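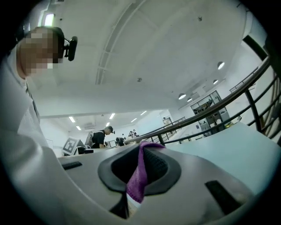
Does automating a job mean fewer people doing it? At our site the headcount has stayed the same so far, and the job descriptions have all been rewritten.

Background: I keep the process records for cloth folding at Clollel. Before December the work was manual. Staff folded, stacked and signed a sheet. Now part of the shift goes to recording demonstrations with hand-held grippers, and the recordings train the folding cell.

The target is 800 accepted demonstrations per cloth type. Accepted is the important word. A recording with a dropped corner or a lost marker is rejected, and the operator sees the rejection on their own record.

That was the first dispute. Delyth Voyle pointed out that a rejected recording takes as long to make as an accepted one. Rejections now count as hours worked. They do not count against anyone.

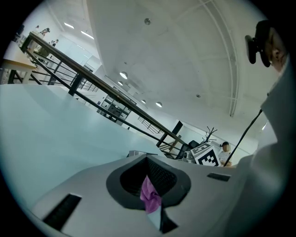

Second dispute: pace. Good folders are fast, and the model learns poorly from fast hands. Our best people were asked to slow down, and two of them disliked it enough to transfer to packing.

Hefin Owen stayed. His view is that the gripper removes most of what he knows, as he used to find a hem by touch and now has to look for it. I have put that in the report as a skills loss – it had been filed under comfort.

Physical load has changed too. Less wrist rotation, more time with the arm held out. We moved to 13 minutes on, 4 off. Shoulder complaints went down, but the sample is small and I would not quote it.

What remains open is pay grade. Recording is classed as production work. Dirk Lambrechts argues it is closer to training, and training is one grade up. Management has asked for the cell's output figures before deciding.

Those figures depend on the cell reaching some 2000 folds without a manual reset. It has not done so yet. The grade review stays on the agenda until it does.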